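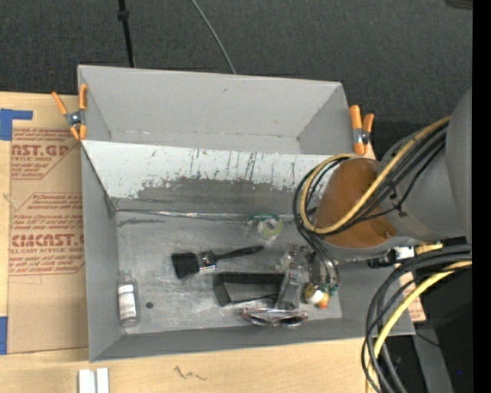
Ticket: coating failure on the divider of a two-section sorting bin
Product: Flolach grey bin, large, open top, with sloped divider
Bought through: Vararent
Status: open, reopened once

I am writing about the coating on the sloped divider, and I'd like it read by somebody who will look at the divider before replying. The first answer I had told me the marks were "residue" and would lift with warm water and a cloth. They won't. The whitish layer on the upper part is chipped along its edges and has thin dark scratches running down it, and lower down there is a darker grey patch with a ragged outline where I say the layer has worn through. You can put a fingernail on the border of that patch and feel the step. Residue sits on top of a surface. This is a dip.

What the bin is used for: odds and ends. It stands on a table and the front section takes whatever needs a home before it gets sorted. At the moment that means a black paintbrush, a roll of clear tape in its green dispenser, a pair of dark glasses with pinkish frames, a small clear bottle with a white label and an open black box. I list these because your form asks for "typical load" and the drop-down offers only Light, Medium and Industrial. I chose Light. The rear section is kept clear, and its walls have come through well apart from a small scuff near the top of the back one, which I'm not claiming for.

Troubleshooting so far

Step 1, from your help page: wash with warm water, dry, inspect again.
Done, and done again the following morning in better light. No change to the patch. The cloth came away clean the second time, so whatever there was to wash off had gone.

Step 2, from your help page: rub gently with a mild cream cleaner.
Done on a corner only. I was not keen on this one. If the coating is thin enough to be worn away by ordinary small things, I don't see how an abrasive is going to help it. The corner went slightly duller and is still duller.

Step 3, from the first reply: apply the Stüber surface restorer, leave for 80 minutes, wipe.
Not done. I read the label in the shop. It says it is for sealed and painted surfaces that are intact. Yours isn't intact, so either the advice is wrong or the label is. I'd also point out that I would be paying for the bottle.

Step 4, from the first reply: confirm that no sharp tools have been kept in the bin.
Confirmed. The nearest thing to a tool in there is the paintbrush. It has a metal ferrule, I grant you, and metal can mark things. But the scratches on the divider run up and down, and the brush lies flat on the floor of the front section. I have tried to work out how it would make those lines and I can't.

Reply received Thursday, pasted so it is all in one place:

"Thank you for the additional information. The grey area on the lower divider may be normal patina. Our Flolach bins are tested to 300 loading cycles. Please let us know whether the metallic strip along the base of the divider is factory fitted."

My answers, in order.

Patina: no. Patina is what people call wear when they like the look of it. I don't. The page I ordered from promised a "wipe-clean, long-life finish" and made no mention of patina.

Loading cycles: what counts as one? If dropping a roll of tape in is a cycle then 300 is not many and you should say so on the page. If it means filling the whole section and tipping it out, then I haven't come near that figure and the finish has failed early. I asked this in my first message and it was skipped.

The strip: I don't know. There is a shiny silvery strip along the seam where the divider meets the floor, and it is wrinkled towards the right. It was there when I unpacked the bin and I took it to be part of the product. If it is, it has been put on badly. If it isn't, then I'd like to know who put it on, as I bought the bin as new. You have the drawings and I haven't, so I'm not sure why this question has come to me. I have not peeled it and don't intend to until somebody tells me in writing that it won't affect the claim.

Related point about the floor of the front section. It's scratched and smudgy, lighter in places and darker in others, and there is a small round black spot near the bottle. I put that down to use. A floor has things sitting on it. I only bring it up so that it isn't brought up later as evidence of rough treatment. The divider is a slope and very little rests against it.

What I have been offered: 3 touch-up pens in "Skakow grey". Two problems. The worn patch is already grey, and it's the whitish part that is missing. And I would be colouring in a surface that things slide down, so I'd expect it to come off on the first brush or box that touched it. If you've tested that, please send the result. I would be glad to be wrong.

What I want: a replacement divider, or 65 pounds back, that being the difference between this bin and the uncoated version. The uncoated one would have done the same job.

I'm leaving the bin in use in the meantime. The glasses and the tape stay where they are. Please don't close the ticket automatically again while question two is unanswered.

Attached: order confirmation, first reply, page with the finish wording.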